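Wimarine Slot Clips for Aluminum Extrusion

Posted 25 Jan 2018 by the shop desk at Nument

Okay, before you put a bag of these in your cart, please read the next bit. We've sold the Wimarine clip for a while now and I like it a lot, but the batch that came in last September gave us real trouble on the two-arm cell, and I'd rather you hear it from me!

The clip pushes into the slot of an aluminum bar and keeps a thin cable tidy. By hand it goes in with a click. With two robot arms doing the work, well, we had a stop roughly every 11 frames, and one of those stops bent a finger (my least favorite sound in the building).
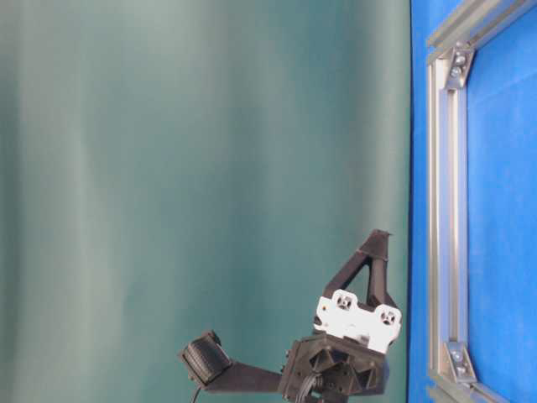 Gripper and bracketed extrusion at the cell.

So what went wrong? The feet on that batch were a hair too fat. The arm would press, the clip would sit there half in and half out, and the gripper kept pushing because we'd set the force limit way too high. That second part is on us. The clip should've been the only thing that failed, and instead the arm shoved the whole frame sideways. A frame sliding toward the edge of a table while somebody's reaching in for a part is how people get hurt. We were lucky.

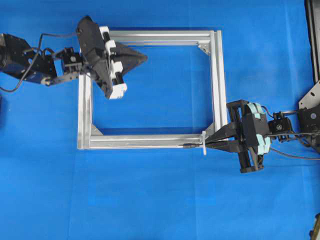
Reading time: 3 minutes

We run the job flat on the table, one gripper over a corner of the frame and the other pressing a small white plastic piece against the bottom bar. Nice and simple when the parts are good. After the bent finger we dropped the push force to 400 on the Zonasine controller's scale (it had been set at 3000, ouch) and told it to quit and back off if the clip isn't home. Now a fat clip gets you a beep and a pause.

If you're doing the same kind of job, clamp your frame. Please! And hit the stop before you reach in, even if the arms look parked. A paused arm can start up again the second the program clears, and ours did exactly that on a Friday with my sleeve about a foot away.

The other thing to watch is cable slack. Leave too much and it can ride up over the clip while the finger's coming in, and then you're pinching wire against metal. We lost a couple of cables that way before we slowed the last bit of the move.
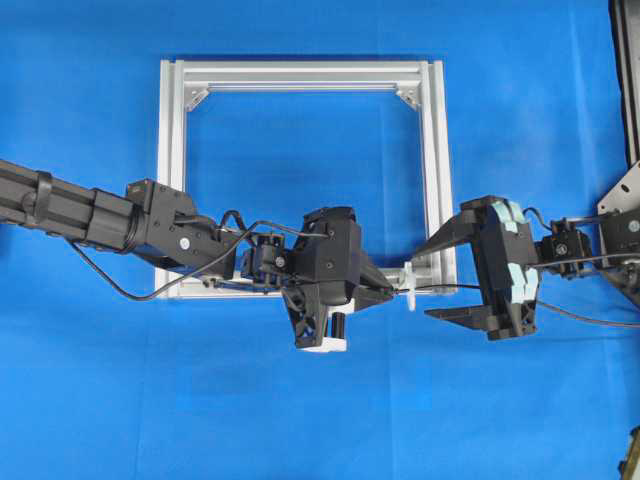 Guerra wrote in to ask if the old clips are safe to use by hand, and said theirs had gone in fine with a thumb and a little patience. Yep, they hold just as well once they're seated. Keep them away from a gripper and you're good.

Everything shipping now is the new batch, in bags of 100. If your bag has the old yellow sticker, drop us a line and we'll swap it.

Comments

tslot_fan: Same fat feet here, I was filing them down one at a time. Swap request sent.

benchrat: Can you post the back-off setting? Mine beeps but keeps pushing.

Nument shop desk: Yes! Turn on release first, then the limit. The other way around it ignores you.

Related items
Wimarine corner brackets
Zonasine stop button, panel mount
Spare gripper fingers, pair
Frame clamps for tabletop work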